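How cloth gets its colour

Cloth is made from fibres. Some come from plants, such as cotton and flax. Some come from animals, such as wool and silk. Others, including polyester and nylon, are manufactured from chemicals. Most fibres are white, cream or pale brown to begin with. Colour is added by a process called dyeing.

A dye is a substance that dissolves or spreads evenly in water and then attaches to a fibre. A pigment is different. It consists of solid particles that do not dissolve, and it needs a glue-like binder to hold it on the surface of the cloth. Paint contains pigment.

Before dyeing, cloth is washed to remove oils and wax. This step is called scouring. Cloth that has not been scoured takes up colour unevenly and may come out patchy.
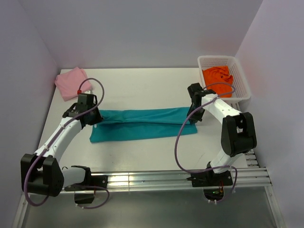

Teal is a colour between blue and green.

Dyers rarely have a separate dye for every colour. They mix a small number of dyes in measured amounts. Blue with a little yellow gives a blue-green, and more yellow moves the colour towards leaf green. The amounts are written down as a recipe, so the same colour can be made again.

Some dyes need a helper called a mordant. A mordant is a metal salt that joins to both the dye and the fibre. Alum is a common one. Madder root, which gives red, is normally used with alum on wool.

Indigo works in another way. It will not dissolve in plain water, so it is first changed into a yellow-green form in a vat. Cloth lifted out of the vat turns blue as oxygen from the air reaches it.

A dye that stays in the cloth is called fast. At the Wanditlow dye works, Hilkka Juntunen tests wool samples by washing them for 30 minutes at 40 degrees Celsius beside a strip of white cloth. If the white strip picks up colour, the dye has bled. A second set of samples is left under a bright lamp for 300 hours – half of each sample is covered with card, and the two halves are then compared for fading.

Words to know
Binder: a substance that sticks pigment to a surface.
Mordant: a metal salt that helps dye attach to fibre.
Scouring: washing cloth before it is dyed.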